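## Folding data: where the denim set stands

The clothes-folding collection at the Homdale site passed 700 accepted examples in April. The target for the first training run is 1,000, and at the present pace the team should get there before the table has to be moved to the Conness building.

For anyone new to the project, an example is one complete fold done by a person driving the two arms. The operator starts from a garment dropped on the table, flattens it, folds it and squares it up. The arm positions, the gripper openings and the head camera video are all saved together. The model learns from those recordings, so a sloppy fold that gets accepted will come back later as a sloppy habit.

T-shirts and towels made up most of the early work. Those are now well covered, and Yeison Yupanqui, who runs the afternoon shift, has moved both stations over to pants. Denim has been slower than planned. It is stiff at the seams and thick where it doubles up, and the grippers need to open wider before they close on a folded edge. Operators who came from the towel set tended to pinch a single layer and drag it across the others. The written instructions now ask for the fingers to be spread over the fabric before any move is made, one arm near the waistband and one near the hems.

Kids' jeans were added to the set last month. They fold smaller, which suits the reach of the arms, and they vary a lot more than adult pairs. Elastic waists bunch up and look different every time they land. Patches, embroidery and faded areas also matter. An early version of the model, trained on plain dark pants, kept treating a bright patch as a separate object and stopped short of it. We want plenty of decorated clothing in the mix so that a basketball player on a leg is read as part of the leg.

A few changes to the routine took effect with this batch:

- Each garment is used for 20 folds and then rotated out. Worn creases make the later folds too easy.
- Half of the starts should be back pockets up, half front up. Log which one at the start of the recording.
- If a grip slips and you recover, keep the recording and tag it "recovery." If you have to reach in by hand, discard it.
- Finish with both arms still at the garment for a full second before you open the grippers. Several good folds were rejected in review when the ending was clipped.

Review is still the bottleneck. Skaletti's labeling tool plays back one camera at a time, and switching between the wrist and head views loses your place in the recording. A fix has been requested. In the meantime, please review from the head view first and open the wrist views only if the grip is in doubt.

The Bedoya lab has asked to use the pants recordings for its own work on sleeves and long seams. They will get a copy once the tags have been cleaned up. The 600 oldest recordings use the previous tag names and have to be converted first, so expect some duplicate entries in the index until that is finished.

Donated clothing is still welcome, children's sizes especially. Please wash it, empty the pockets and leave it in the bin by the Homdale loading door. Zippers and snaps are fine. We have enough black leggings.
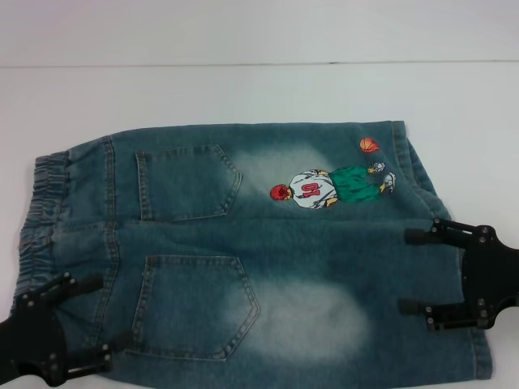
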